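Dornberg Robotics Open Day

The Dornberg Robotics Open Day is a public demonstration held each year by Vonix, an automation company, at its Dornberg workshop. It grew out of private visits arranged for customers and has been open to the general public since its second year.

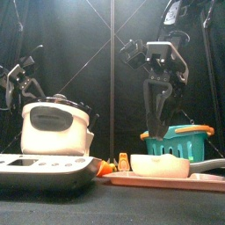

The event runs for a single day and is free to attend. Visitors are taken through the workshop in groups of up to 30, with each tour ending at the manipulation benches. Work shown there is mostly tabletop handling by paired arms with two-fingered grippers, using toy kitchenware such as pans, baskets and play food. Toy sets were adopted on the advice of Poppy Bloxham, the company's demonstration manager, who wanted tasks that children and grandparents would recognise without a briefing.

History

The best-documented edition took place on Wednesday, May 16, 2018, after being postponed from April while the workshop floor was resealed. Attendance over the day was 2,000, well above what the car park could handle, and a shuttle bus was added from the railway station at lunchtime. The program listed 3 benches, a lecture on gripper design and a display of older equipment from the firm's former Toledo branch — most of it no longer in working order.

Software

The benches run on Ponosex, a control package developed in-house. Operators may switch between a stored routine and manual guidance during a session, and a sign at each bench states which is in use. The package is not sold separately.

Reception

Local coverage was favourable, though several visitors complained about the noise of the compressors and the lack of seating. Vonix moved the compressors behind a partition the following year. School bookings are now taken in a separate morning session, and the lecture has been shortened.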